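Notes on hard water scale and plastic kitchenware, revised June 15, 2019.

## Where scale comes from

Bore water and some town supplies carry dissolved calcium and magnesium. When the water evaporates, carbonate stays behind as a grey-white film. On glass it shows at once. On pale plastic it can build for months before the surface starts to feel rough under a fingertip, and by then grease has usually bonded to it.

Perforated items are the worst affected. Each hole holds a bead of water by surface tension, and the bead dries in place. Strainers and colanders should be shaken hard, then stood on their rim at an angle to drain.
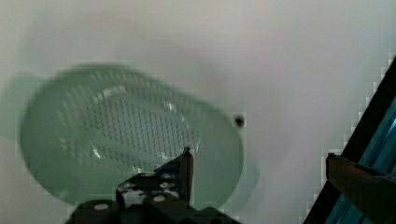

*Pale green strainer basket. Fine perforations like these need a soft brush.*

## Citric acid soak

1. Dissolve 2 tablespoons of food-grade citric acid in a litre of warm tap water. Boiling water will warp thin polypropylene.
2. Submerge the item fully. Weigh it down with a saucer if it floats.
3. Leave for half an hour, then brush the holes from the outside in.
4. Rinse under a running tap and drain.

White vinegar works at a slower rate and leaves an odour in soft plastics. Neither acid should go near bleach, or onto marble or limestone benchtops. Natural stone etches within minutes and the mark has to be polished out.

Aluminium is a separate case. Citric acid will dull it, so keep the soak short – five minutes at most – and rinse straight away. Cast iron should not be soaked in anything.

## Utensils and pans

Slotted tools collect scale along the inside edges of the slots, where a dishcloth does not reach. A folded strip of non-scratch scourer drawn through each slot clears it. For black non-stick pans, use the soak at half strength and no scourer at all. Dark coatings show mineral spotting early, but the spots wipe off while they are fresh.
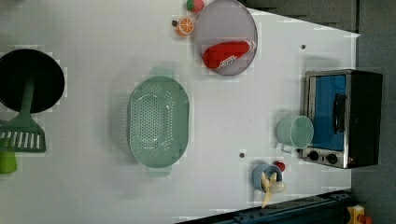 Yaryna Zinchenko wrote in to say the half-strength soak did nothing for her colander until she washed it in detergent first. The acid could not get through the film of oil. She now degreases everything, rinses, and soaks second.

That order is correct and has been added to the method I use at home. Detergent residue should be rinsed off before the acid goes in.

## Storage and staining

Tomato pigment is oil-soluble and moves into plastic far more readily than into glazed ceramic. Scrape the plate, wipe it with a dry paper towel, and wash in cool water before hot.
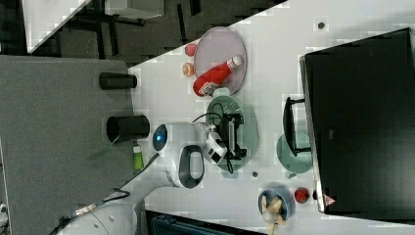 Sauce bottles cause a second problem, which is dried product under the cap. A bottle left on its side, like the red ketchup on the pink plate, keeps sauce against the closure, and any slow leak ends up on whatever is beneath it. Store bottles upright in the fridge door. Once a week, unscrew the cap, soak it in warm water and clear the nozzle with a toothpick. Stained plates can be left in direct sun for an afternoon, though repeated exposure makes some plastics brittle.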